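Ulance: the tidy-up set

README for the copy on the club drive. Last touched in November, by me (Shota Hamada), mostly with cold tea next to the keyboard.

What this is

Ulance is our robotics club's collection of two-arm tidying recordings, made for the Brikton student challenge. The challenge asks for a robot that can clear a table of household things without being told where anything is, and we had far more enthusiasm than data, so we spent most of a term making our own. There are 400 recordings in it. Each one is a person steering the two arms by hand through one small job, with the camera running and the joint positions written out alongside.

I wrote most of the recording code and nearly all of this file, so when something is confusing it's probably my fault. Ask me in the club channel and I'll fix the wording (please don't fix it yourself in your own copy and then forget to tell me, we did that last year and ended up with three READMEs).

What's in the folder

The top level has a folder called batora, one called splits, and the notes spreadsheet. Batora is the name of our recorder program, and it names its output folder after itself because I never got round to changing it. Inside you'll find one subfolder per recording, each with the video, the joint log and a little text file with the task sentence in it.

Splits holds the lists of which recordings are for training and which are held back. 300 are for training, 90 are for testing, and the last few are the odd ones we use for checking that the loader works. Please don't train on the test ones, even "just to see". I know it's tempting the night before a demo!

The tasks

There are 7 task sentences, and they're all written the way you'd say them to a person: "put the toy away", "move the bowl to the middle", that sort of thing. We argued for ages about whether the sentences should name left and right, and in the end we left that out, mainly to see if the model could pick the sensible arm by itself. So far it has a clear favourite and it's usually the wrong one.
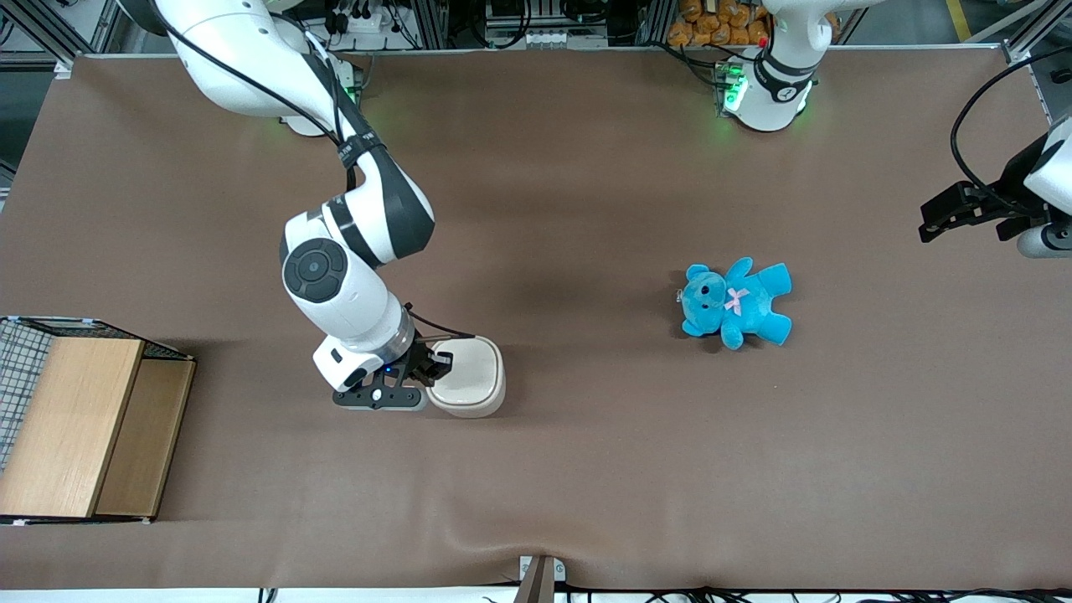 Soft toys have been my own corner of the project from the start, and I still think they're the most interesting thing in the set. A bowl is a bowl whichever way up you grab it, more or less, but a toy has bits that stick out and a middle that gives. With a turquoise bear flat on its back, arms and legs out to the sides, you've got at least five places you could pinch, and every driver has a different favourite. I go for the tummy, just below the pink bow. Other people swear by a leg. Both are in the training list, and I'd rather keep the mixture than force everyone to do it my way, though it does make the model dither if you train for too short a time.

The bowl tasks are simpler to learn but fussier to drive. You want one finger inside the rim and one outside, and from the driver's seat it's hard to judge the height. Go slowly at the end. We kept the slow approaches in, so don't be surprised if a trained model hovers for a bit before it commits.

How we recorded

One person drives and one person sits at the laptop. The laptop person reads out the task sentence, starts Batora, and stops it when the driver says "done". Then both of you write a word or two in the notes spreadsheet before moving anything. We found the notes go very thin after lunch, so the afternoon recordings mostly say "fine" or "ok", and you'll have to watch them to find out what fine meant.

Drivers swap after a handful of goes. Arms get tired (ours, I mean) and you start making lazy, swoopy movements that look great and teach the model nothing.

Trimming

All the recordings have been through Cropper, our trimming script. It chops off the still part at the beginning and the still part at the end. It works from the joint log, looking for the first and last real movement, and it's a bit too keen: if the driver paused with the gripper shut for ages, Cropper sometimes thinks that's the end. I've checked the test list by eye for this. I haven't checked all of the training list, so if you find a recording that stops with something still in mid-air, put its folder name in the spreadsheet and I'll redo it from the raw copy.

Things I know are wrong

The task sentence in some early recordings has a typo ("put the toy awya"). The loader corrects it, so use the loader.

The cloth on the table gets rucked up over a session and we didn't always smooth it. I quite like having the creases in there, but it does mean the surface changes a little between recordings, and anybody doing fancy background subtraction will have a bad time.

The video and joint logs can drift apart by a frame or so in the longer ones. I tried to fix it and made it worse, so I put it back.

Using it

Copy the whole folder to your own machine first, because reading the videos straight off the club drive is painfully slow and annoys everyone else. Point the loader at your copy, pick a list from splits, and run the short check before you start anything long. If the check complains about a missing joint log, your copy didn't finish.

Anything you train for the challenge should go back on the drive with your name in the folder title and a text file saying which list you used. Bad results too, please, I want to see them!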